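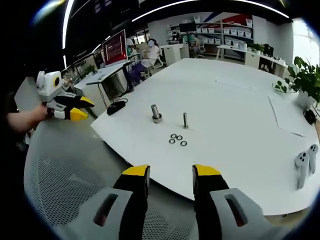

Sorting small hardware with two hand grippers: two bolts, a nut and four little black rings on a white table.

Tips for working with the Halta hand gripper pair

I am using the Halta hand grippers since November. Kadgate sends them as a rental kit, two grippers in one case, and you can keep the kit for 40 days before you must decide to buy or return. I repair small pumps and fittings, so most of my tips are about bolts, nuts and rings. Some of them are good also for kitchen drawers.

Prepare the table first

Choose a light, plain surface. Black rings on a dark bench are very hard to find, and with gripper fingers you cannot feel for them as you do with your own fingers. If your bench is dark, put down a sheet of white paper and tape the corners. Draw pencil marks where the finished parts should go.

Leave free space on both sides. The gripper is longer than the hand, and in the first days I was pushing things off the table with my elbow.

Bolts

Stand the bolts on their heads if the head is flat enough. A standing bolt is easy to take from any side, but a lying bolt rolls away when the first finger touches it. For a long thin bolt which does not want to stand, I put it in a hole in a block of wood.

Open the fingers wider than you think you need, come down slowly, and close only when both tips are at the same height. If one tip is higher, the bolt will turn in the grip.

A nut can be a good foot for a thick bolt. When you want to lift only the bolt, hold the nut with the second gripper. Do not press the nut down on the table with the first one, this scratches the surface.

Washers and O-rings

Flat rings are the most difficult part of the work. My ways, from the easiest:

– Put them on a thin foam sheet. The tips go a little into the foam and can come under the edge.
– Slide the ring to the edge of the table until it hangs over, then take it from above and below.
– For soft rings, squeeze gently from two sides and lift while the ring is bent.

Keep rings apart from each other, the width of one finger is enough. When they touch, you will often take two.

Care of the tips

Wipe the tips with a damp cloth after every job, and after oily parts use a drop of dish soap. Do not use acetone. I did it once and the tips became sticky. New tips cost me 41 with postage, and Ashley Parsons from the Kadgate service desk explained by e-mail how to change them. It needs a small screwdriver and some patience.

What I like and what I don't

The grip is light and both hands learn it in one afternoon. The instruction book is weak – it has a good page about charging and almost nothing about small parts. The case is also too tight, and the second gripper goes in only at one angle.

For rings under the size of a shirt button I still use tweezers. Bradley Yeoman wrote to me that he glues a strip of bicycle tube on the tips for this. I have not tried it yet, and on a rental kit I would ask Kadgate before.

Vojtěch Vávra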